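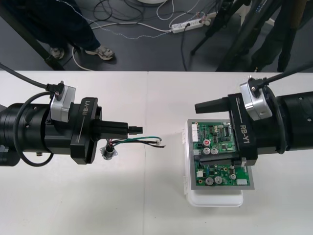
Two-arm wiring station at the Ledness workshop, with a wire harness and circuit board on the table.

From: Benedetta Tedesco
To: Ledness members' list
Date: November 17, 2018
Subject: Re: Open day, automation workshop – arrangements for visitors

Dear members,

Thank you to all who have written about the open day. The most detailed message came from Tharun Kurup, and I reply to it on the list as several of his points were raised by others.

> Could you confirm whether the two-arm station will be shown
> to every group, or only to the firms that have booked? Our
> colleagues at Altier work on cable assembly and would come
> mainly for that. We should also like to know whether visitors
> may put questions to the operators during the demonstration.
> Last year we were asked to wait until the end, and several
> of us had to leave for the train.
> Tharun Kurup

The two-arm station will be shown to every group. Each demonstration lasts 14 minutes and is given by Defne Karabulut, with Giorgia Lo Presti at the controls. The task is the joining of a small wire harness to a circuit board, one arm working from each side of the table.

Visitors from Altier may wish to note that the harness carries wires in four colours – green, black, red and white – ending in a small white plug. Handling soft wiring of this kind remains a good deal harder for a machine than handling rigid parts, and Ms Karabulut will speak about this in her introduction.

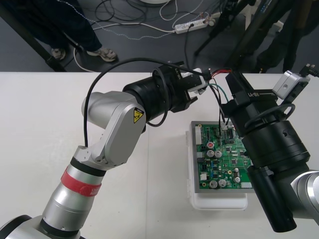

Questions may be put to Ms Karabulut at any time. We ask only that visitors do not address Ms Lo Presti while the arms are moving. Groups should stay behind the line marked on the floor and keep bags off the work tables.

The talk by Vittoria Pellegrini on the Kuditell project will be given twice, so that those who attend the first demonstration do not miss it. Her printed notes will be left at the reception desk. Bortolotti has kindly agreed to provide lunch – please send any dietary requirements to me directly and not to the list.

Parking is limited to two cars for each firm. A further open day is planned for December, and members who cannot be placed this time will be offered first choice of session.

Yours sincerely,
Benedetta Tedesco
Visits Office, Ledness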